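Worktop joint opening up at the seam, refit or replace?

Bradesdale Home Workshop Forum > Benches and Worktops

fenlathe
3/26/18
I have a bench top made from two white faced boards butted together over a softwood frame. The joint runs front to back near the middle. When I built it in June the seam was closed tight. It now opens and shuts with the heating, and there is a slight lip between the two halves which catches a steel rule when I slide it across.

Boards are 25 mm melamine faced chipboard, glued edge to edge with PVA, no dowels or biscuits. Frame is screwed from below through fixed holes. Is it worth taking apart, or should I fill the line and live with it?

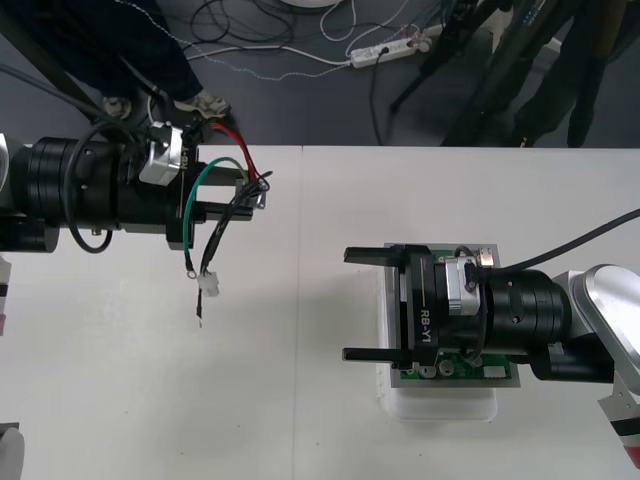

The top needs to stay flat because I use it for setting out as well as assembly. I can tolerate a visible line. I can't tolerate a step.

oldrebate
Plain PVA on a raw chipboard edge with nothing to locate it will always move. The glue soaks into the core and leaves a starved joint. You need something mechanical across it. Either worktop bolts from underneath or a loose tongue along the whole length.

Filling it is a waste of time. The filler will crack out by next winter.

quoinpost
Agree on the bolts, disagree on the reason. Chipboard moves very little in length and width compared with solid timber. What moves is the frame. If the softwood rails run across the seam and the boards are screwed hard to them, the rails push and pull the two halves as they take up and lose moisture. Check the rails before you blame the glue.

What is the frame made of, and how long had it been indoors before you built it?

fenlathe
Sawn studwork from the local yard, planed by me. It was in the workshop for 11 days before assembly. Rails do run across the seam, three of them.

quoinpost
Then that is your answer. Studwork is often sold near 20 per cent moisture and a heated room will take it down to half that. Eleven days is nothing for that section. It will have finished shrinking by now, so the seasonal part should be small from here on.

I would back out the screws, slot the holes in the rails at right angles to the grain of the movement, and refit with washers. Then pull the joint up.

oldrebate
Timber hardly moves along its length. If the rails run across the seam, then it is their length that spans the joint, and that won't open anything. Shrinkage in the depth of the rail would give him the lip, I accept that, but not the gap.

quoinpost
Fair point on the length, I put that badly. Twist in the rails would do both though. Put a straight edge on them.

tratum_user
I did a similar top with the Tratum connector bolts, 2 near each end and one in the middle. They pull up well, but the recess has to be cut deep enough that the bolt sits at half the board thickness. Mine were too shallow and the joint closed at the bottom and opened at the top. I had to recut all of them.

Use a polyurethane or waterproof PVA on the edges and seal the core first with a thinned coat. Let that dry fully.

fenlathe
Straight edge on the rails this evening. The middle one has a twist of 2 mm over its length and the other two are flat. The lip is highest directly over the middle rail.

oldrebate
That settles the lip. Replace that rail. I would still put a tongue in the joint while you have it apart. 6 mm birch ply, groove a hair over, stopped 50 mm short of the front edge so it doesn't show.

dormerhatch
Different view. By the time you have bought bolts, ply, glue and a new rail you are a good part of the way to a single sheet. A full board has no seam to go wrong. I priced one from Owusu last month at £174 cut and edged.

oldrebate
He would have to get it through the door. And a full sheet on a twisted rail will rock just the same.

fenlathe
It won't go round the corner in the passage, I measured before I built the first one. I'll go with a new middle rail, slotted holes, a ply tongue and bolts set at half depth. Does the tongue get glued on both sides?

oldrebate
Both sides, thin coat, and don't fill the groove or it will hold the joint open.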